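Where to start with political philosophy if the long books put me off?

plutetside_reader
Been trying to get into political thought on my own, evenings mostly. Picked up a 300 page study from the library, gave up on page 13. Too many terms, no idea who was arguing with who. Is there a sensible order to read things in? Or do I just push on. Not a student, no essay to write, only want to understand it.

Birhane
Don't push on. Read the introduction, then the last chapter, then stop and see if you care. If you do, go back to the middle. I keep a notebook with two columns, one for what the writer claims and one for who they're answering. Slow at first – after 10 pages or so of notes you start seeing the same quarrels come up agian.

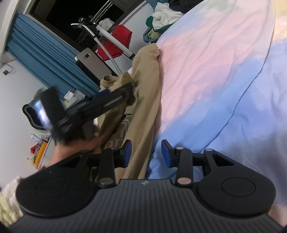 Blue bedding and tan cloth, bedroom.

Also get a short primer on the period. History first, theory second. Worked for me anyway.

Omeo
Disagree a bit with the above. Skip the primers, they flatten everything. Read the original thinker in a decent translation, even if its only a short essay or a letter. Then the 2 or 3 reviews you can find of the big study – reviewers usualy say in plain words what the book is for.

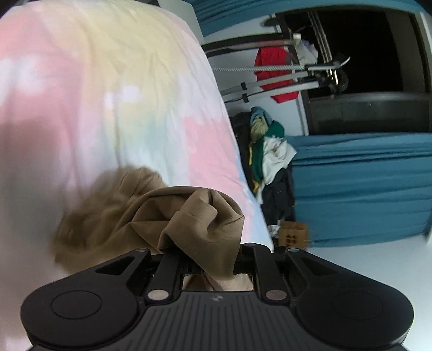

Do I need to know the original language?
Not for a first read, a translation with good footnotes will do, but compare two versions if a key word seems to be carrying the whole argument.

Pamevex
just read what you like. reading group at our library is Wednesday evenings, they do one chapter at a time, might be something similar near you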